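Technical Notes: Refinishing Worn Work Surfaces in the Stukstead Workshops

The surface program at Stukstead moved into its second phase in February. Phase one covered the assembly benches on the ground floor. Phase two covers the inspection tables, the packing counters and the two long shelves outside the parts store. Members who book bench time should read the cure schedule below before reserving a slot, as several surfaces will be out of service for longer than the booking page suggests.

Background

Most of the tables in the building were finished with a gloss enamel when the workshops opened. Gloss is easy to wipe down and resists staining, but it reflects the overhead tubes strongly enough to hide fine scratches and small parts. Inspection users raised this more often than any other fault. The enamel has also gone brittle along the front edges, where tools are set down and dragged. Spot repairs made over the years used at least two products with different gloss levels, and the patches now wear at different rates from the surrounding film.

Coating selected

The replacement is a two-part waterborne polyurethane in matte white, supplied by Sallis. Two other systems were tried on test panels. The first, a single-part acrylic, marked under a hot mug and stayed marked. The second, a solvent-based product from Rirkden, gave the hardest film of the three but needs extraction that we do not have on the upper floor. The Sallis coating sits between them for hardness and can be applied with the windows open and the door closed.

Gloss was measured on the panels at 60 degrees after full cure. Readings stayed within the supplier's matte range on all panels except one, which had been over-rolled while the film was setting. That panel showed a shiny band along one side and was rejected.

Preparation

Existing enamel is cleaned with a detergent wash, rinsed twice and left overnight. Sanding is with 180 grit on a random orbital machine, then 240 by hand at the edges. The old film does not have to come off completely. It does have to be dull all over. Any glossy spot left after sanding is a place where the new coat can lift.

Edges get more work. Sharp corners pull the wet film thin, so each is eased to a small radius before priming. Chips deeper than the enamel are filled with two-part filler, blocked flat and spot primed. Filler that has been primed once will often show as a slight hollow. Prime it again and block it again.

Application

One coat of bonding primer and two finish coats are used throughout. Finish coats go on with a short-nap microfiber roller, working in one direction and tipping off lightly toward the light source. Mixed material has a pot life of 58 minutes at room temperature – after that it still rolls, but the matte agent no longer spreads evenly and the surface dries patchy. Mix small batches.

Dust is the usual cause of rework. The floor is damp-mopped before each coat and the compressor stays off until the film is dry to the touch. Isolated specks can be left until full cure and then cut back with a fine pad, though a matte film will polish if the pad is worked too long in one place. Specks near a front edge are best left alone.
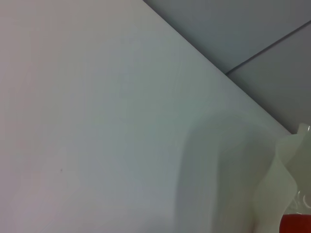

Cure schedule

Surfaces are dry to the touch in two hours and can take a second coat after six. Light use is allowed on the third day. Full cure takes 6 days, and clamps, solvents and adhesive tape must be kept off until then. Tape is the worst offender, as it will pull a young film away from the primer in one piece.

Costs to date

Materials for phase two stand at $2449, including primer, filler and abrasives. The approved figure is $3592. The balance is held for the shelves outside the parts store, which turned out to have a wax finish under the enamel and will need to be stripped.

Cleaning after handover

Use a damp cloth and neutral detergent. Do not use melamine sponges, cream cleaners or furniture polish. Ink and cutting oil should be wiped off the same day. Report lifted edges through the Sayegh maintenance log, giving the table number and the side affected.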